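Handheld gripper build, finger pads slipping on smooth stuff
Posted by Dario Greco, 1/27/21

Second version of my handheld gripper is together and the mechanics are fine. Trigger pull is smooth, both fingers close evenly, and the tag on each finger housing reads well enough that I get the opening width from the video. The whole thing cost me 149 in parts, not counting the wide lens I already had.

Problem is the pads. Mine are orange TPU with ribs running across the inner face. Great on bread and sponges, poor on anything glazed or glass. Do I print softer or change the shape? Printer is an old Wolider with a direct drive, so soft filament is OK.

feteditz
What infill? I had the same trouble until I dropped mine to 23 percent and went down to 3 walls. The rib count made very little difference.

Dario Greco
Infill is higher than that, I'd have to look up the number. Walls are four.

witgate_shop
I'd leave the print alone and put a skin on it. Thin silicone sheet with contact adhesive on top of the ribs. We did that on the one at our shared shop in September and haven't touched it again.

feteditz
Skins peel. Mine lasted two evenings on a dinner plate and then it was hanging off one corner. Fix the stiffness first.

witgate_shop
Did you degrease the TPU? It won't stick if you don't. Wipe with alcohol, scuff it, wipe again.

feteditz
Wiped, yes. Scuffed, no.

oldlathe
Before anyone glues anything, check the squeeze. If the trigger linkage bottoms out before the pads fully load up, you'll slip on hard objects and be fine on soft ones, and soft ones are what you say work. Put a kitchen scale between the fingers on edge, or a spring gauge if you have one.

Dario Greco
Good call on the linkage. I get a hard stop at the end of the trigger, and I assumed that was the pads meeting. Will measure tonight.

The other thing I'd like opinions on is the lens. It's 180 degrees and I lose the corners completely to black. I can live with that, the fingers and the table are all in there. I went this wide so I could keep both tags visible when the fingers are fully open.
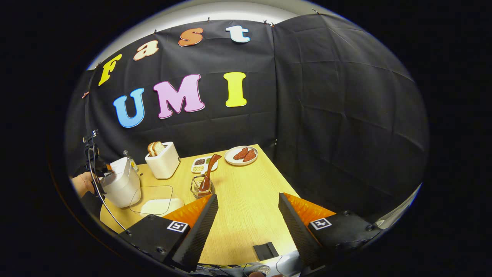 Tag size is the part I'm least sure of. I printed them as large as the flat on the housing allows and they're fine up close under the bench light. Under the lamp in the kitchen I drop a few readings every time I turn my wrist fast.

oldlathe
Motion blur. Shorter exposure, more light. Bigger tags won't help much.

feteditz
Disagree a bit, bigger tags did help me. But I also moved to matte paper at the same time so take that how you like.

witgate_shop
Matte matters. Gloss label stock washes out at an angle.

Dario Greco
Mine are on gloss labels. OK, matte next.

Measured the squeeze too. Linkage was stopping early, I had the pivot pin in the wrong hole. Moved it over by one and the pads flatten properly now. Glass still slides when I pull sideways, so I'm reprinting one pair at 23 percent and putting silicone on the other, scuffed first. Will post when both are done.

feteditz
Put the softer pair on first.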